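How to freshen up your couch cushions in an afternoon

I love this job! Flat, tired cushions make a whole lounge room look worn out, and you can fix most of them with a bag of filling and a bit of patience.
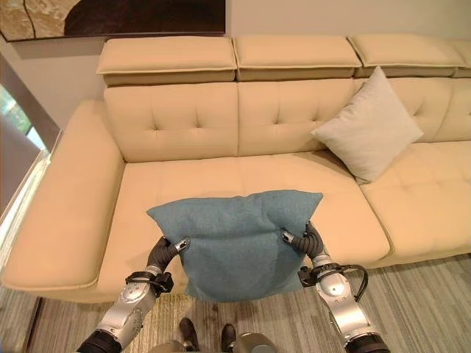 Start by unzipping each cover and turning it inside out. Check the care label, then wash in cold water with like colours and let the covers dry in the shade.

While they dry, sort out the inners. Pull the old filling apart with your fingers until the lumps are gone - it's slow going, but very satisfying. A 500 g bag of polyester fibre usually tops up two medium cushions. I start with 300 g, pop the cover back on and see how it feels. Push small tufts into the corners first, then work towards the middle.

Feather inners are even easier. Give them a good shake outside, then leave them in the sun for an hour and flip them halfway.

Stitch the opening closed with a ladder stitch, using doubled thread. My favourite thread comes from the little haberdashery in Brevcombe, open late on Thursday.

Radoslava Zeman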